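Smell-Proofing the Stash Drawer, and Other Chores of Legal Life

Now that Plernley has a dispensary next to the dry cleaner, the household question has moved from "will we be arrested" to "why does the linen closet smell like a skunk's gym bag." A few things that have worked at our place:

Glass beats plastic. Canning jars with fresh lids hold the smell in. Sandwich bags hold it for an afternoon, tops.

Keep the jar dark and cool. The cabinet over the stove is neither. Mine dried out there in February and tasted like a hayride.

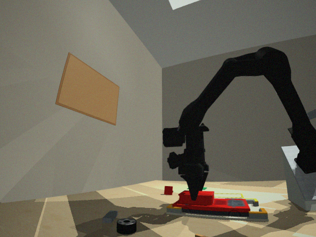 Edibles get their own box, with a lock. A padlock from Doucette Hardware cost me $3, and it has already defeated one teenager and my brother-in-law Hendrik. Write what's inside on the lid in marker, with the date and the strength. Brownies look like brownies at midnight.

Dogs find everything. Top shelf, door shut, and the vet's number on the fridge.

For a grinder gone sticky, freeze it for an hour, tap it out, then soak the metal parts in rubbing alcohol. Open a window first. Rinse, dry, and don't borrow the good colander.

Next month: getting candle wax out of carpet.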